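Cómo preparar una demostración con pinzas de mano en una jornada de puertas abiertas

Esta guía recoge el montaje que usamos en octubre en la oficina de Clisow, con visitas en grupos de 13 personas. La tarea elegida fue manejar un bol de acero inoxidable junto al fregadero con dos pinzas, una en cada mano.

1. Deje libre el borde de la encimera. El público se coloca al otro lado y necesita ver las puntas amarillas.

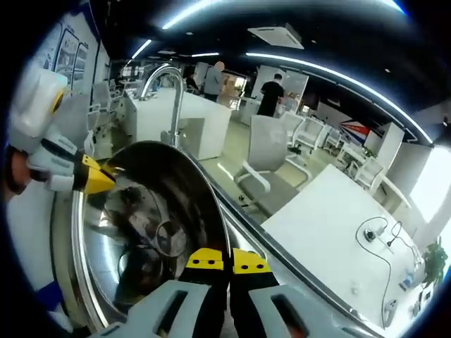
2. Reserve 35 minutos por grupo. Los diez primeros son para explicar el agarre; el resto, para que prueben los visitantes.

3. Enseñe a cerrar los dedos sobre el canto del bol, con una punta por dentro. La segunda pinza se acerca después, desde el lado contrario.

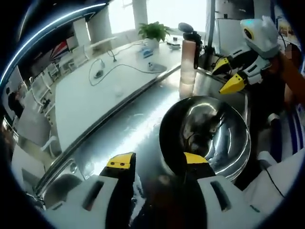 Veronika Plattner comentó al salir que habría preferido probar antes con una sola mano, porque coordinar las dos le costó desde el primer intento. Lo hemos incorporado: ahora la primera ronda es con una pinza.

4. Coloque el portátil en la mesa contigua, sobre un soporte, y compruebe que los cables no lleguen a la zona de paso.
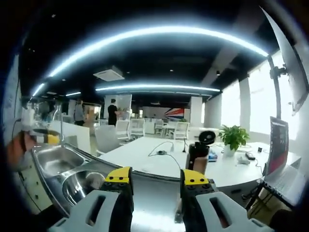

Wycliffe Mrema
Responsable de demostraciones, Clisow

5. Entre grupo y grupo, seque la encimera y los dedos de las pinzas. Devuelva el bol al punto de partida.

6. Apunte las preguntas que no sepa responder y deje un correo de contacto. Las nuestras se contestaron por escrito la semana siguiente.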